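Gredska Children's Clothing Folding Set: README

Summary

The Gredska set is a collection of pictures and short written records covering the folding and stacking of young children's clothing on a table. It was compiled at the Lumbao sorting room for people who study household textile work, write folding instructions, or plan the handling of donated garments. This file describes what the set covers, how the records are arranged, the terms used in them, and the limits users should keep in mind.

Contents

The set contains 700 records grouped into 40 sessions. Each record consists of one or more pictures, a garment type, a fold state, and a free-text note. Garment types are trousers, jeans, tops, sleepwear, and outerwear. Socks, hats, and bibs were left out of the present release and will be issued separately under the name Usar.

Jeans form the largest group. They were given priority at the request of the sorting room, where staff had found that small jeans were folded in many different ways and did not sit evenly on the shelves. Gathered elastic at the waist adds bulk at one end of the garment, and a fold method written for adult trousers does not allow for it.
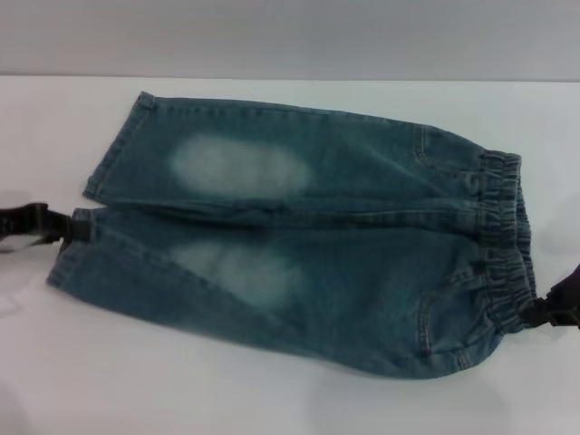
Three fold states are used for jeans and trousers. "Open" means that the garment is spread with both legs apart. "Legs together" means that one leg lies along or over the other and the length has not been reduced. "Folded" means that the hem end has been brought toward the waist at least once. Annotators were instructed to choose the state from the picture alone and to leave the field blank when the state could not be judged.

The direction of the waist is recorded as left, right, near, or far, as it appears in the picture. No direction is considered correct. Users who need a single direction should rotate the pictures themselves and should keep the original value in a separate column.

Garment condition

Wash effects, faded areas, and decorative wear are recorded under "finish." They are not recorded under "condition," which is reserved for holes, missing fasteners, and open seams. Early records mixed the two fields. Drita Pavlović reviewed the affected sessions and moved faded knees to "finish" throughout. A small number of notes still use the word "worn" in both senses, and these notes have been kept as written.

Garment size is given as a broad band (infant, toddler, young child) and was assigned by eye. Label sizes were not copied, as they differ too widely between makers to be compared.

Picture quality

Pictures are included whether or not they show a garment clearly. The "clarity" field takes one of 2 values, "usable" or "unclear." A picture in which no object or edge can be made out is marked "unclear," and its fold state is left blank. Users should filter on this field before counting garments or fold states.

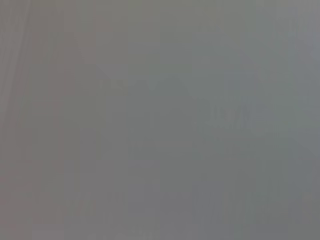 Bushra Warraich
Records Editor, Lumbao Sorting Room

Arrangement of files

Each session has its own folder containing the pictures and a plain table. Rows in the table follow the order in which the records were entered. This order should not be read as the order of the work. Where several pictures belong to one record, they share a record number, but they may have been taken at different moments.

Notes were written in English or Czech. Miloslav Hrubý translated the Czech notes, and both versions are supplied. Spelling in the English notes has been corrected. Wording has been left alone, including the local term "brick" for a jeans fold that stands on its edge.

Known limits

Jeans and trousers are heavily represented, and outerwear is thin. Around 24 records have a garment type entered by one annotator only, and these carry the mark "single" in the last column. The set does not record fabric weight or fiber content. It gives no timings and should not be used to compare the speed of one folding method with another.

Use and credit

The set may be used for teaching, research, and the preparation of printed guides. Credit should be given to the Gredska set, Lumbao Sorting Room. Storage is provided by Devalico.

Corrections should quote the session and record number and be addressed to Birutė Bite, who maintains the tables. Corrections received by the end of July will be entered in the next release.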